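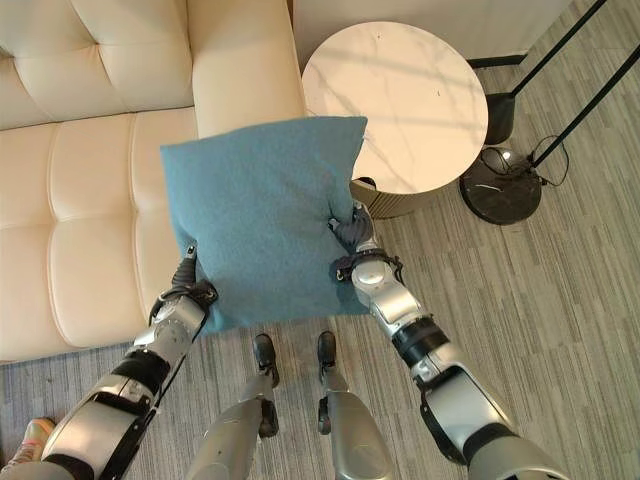

Fivstead to collect sofas and cushions separately from other bulky waste

Fivstead District Council will begin collecting upholstered domestic seating separately from other bulky household waste in April 2026. The change covers sofas, armchairs, padded dining chairs, footstools, beanbags and loose cushions. Mattresses are not included and stay on the existing service.

Under the present arrangement all bulky items are loaded into one vehicle and crushed in transit. Foam and textile filling from damaged seating then mixes with timber, metal and carpet, and the whole load has to be treated as contaminated. According to a report to the council's environment panel, 188 loads were classed in this way over the past financial year and sent for incineration at the higher gate fee.

Seating will now be taken whole, in a box-bodied vehicle without a compactor, to the transfer station at Fletmont. It will be stored under cover there before onward transport to a licensed plant. The contract for haulage has been let to Szalai, which already moves garden waste for the district.

"The main requirement is that the cover stays intact until the item reaches the plant," said Dorottya Orbán, the council's waste contracts manager. "Once the foam is exposed it sheds dust, and then everything it has touched must be handled under the same rules."
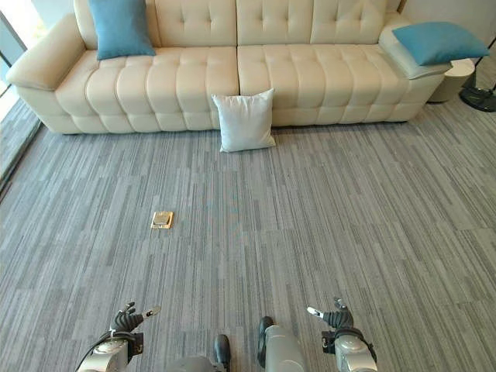
Residents are asked not to cut, strip or dismantle seating before collection. Detachable feet may be removed if the item will not otherwise pass through a doorway. Loose cushions should be placed in a clear sack and tied. Cushion covers that have been taken off and washed can go in textile banks as before, but the inner pads cannot.

Bookings will be made through the council's Ploltidano system, which has been altered to ask for the type of item and whether the cover is torn. Torn items will still be accepted. They must be wrapped in plastic sheeting, and crews may refuse any left unwrapped at the kerb.

A trial in March covered 573 households in the east of the district. Crews lifted 93 items of seating, most of them sofas. The panel report notes that lifting whole items took longer than compaction — chiefly where access was by stairs or a shared passage — and recommends that two operatives attend every booking. The charge to residents is unchanged.

Landlords and letting agents are not covered by the household service and will need a trade waste carrier. The report identifies 782 furnished lets in the district and states that a guidance note will be sent to the registered agent for each. The note will set out which items count as seating and what paperwork the carrier must supply on removal.

Ferenc Kun, operations supervisor at Fletmont, said the covered bay had been fitted with a sealed floor and a separate drain. Dust monitoring will take place at the bay entrance, and readings will go to the panel each quarter. Seating brought to the site by car will be accepted at the same bay during normal opening hours — drivers should report to the weighbridge first.

Reuse is unaffected. Items in fair condition with a permanent fire label may still be offered to furniture reuse shops, which make their own checks.

Comments (4)

Marlpit
Does a wooden chair with a padded seat count? It can't be more than an inch of foam.

Orbital_Lane
Padded dining chairs are in the first paragraph, so yes.

J. R. T.
Clear sacks will not be large enough for seat cushions off a three-seater. Will the council supply bigger ones or are we meant to buy them?

hedgeside
Booked a collection last week and the form didn't ask about tears. Do I need to rebook?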